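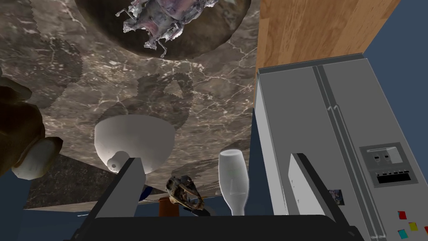 The stone counter has become the thing you must have before you're allowed to call a kitchen finished.

I've never quite bought it. Last January I spent 2 days walking showrooms with a tape measure and a lemon, and the lemon got me asked to leave one of them. Fair enough. But the salesman at Prokovitz had just told me his marble was "basically worry-free," and marble is a soft, thirsty rock that acid eats. A wedge of citrus seemed like a reasonable follow-up question.

The pitch goes like this. Stone lasts 100 years. Stone adds value to the house. Stone stays cool, so your pastry will be better. I make pastry maybe twice a winter, and it's no worse for the old laminate it gets rolled out on.

Then there's sealing. Pondness sells a bottle of sealer for $49 and suggests a fresh coat every nine months, a schedule I suspect was written by whoever sells the bottles. Zostum, down the street, says once a year is plenty. Shirima says its slabs come sealed for life, though the warranty card leaves out wine, coffee, vinegar and "standing moisture." I'm not sure what else they think happens in a kitchen.

People who own the stuff tell me the marks become part of its charm. They call it patina. I notice they only started calling it that after the first ring showed up, and that there's usually a big cutting board parked over the worst of it.

Is it pretty? Sure. Some of it is lovely, and I ran my hand over a few slabs like everybody else does. I also asked each store what a cracked corner costs to fix. Two of them said it depends, and the other two offered me coffee.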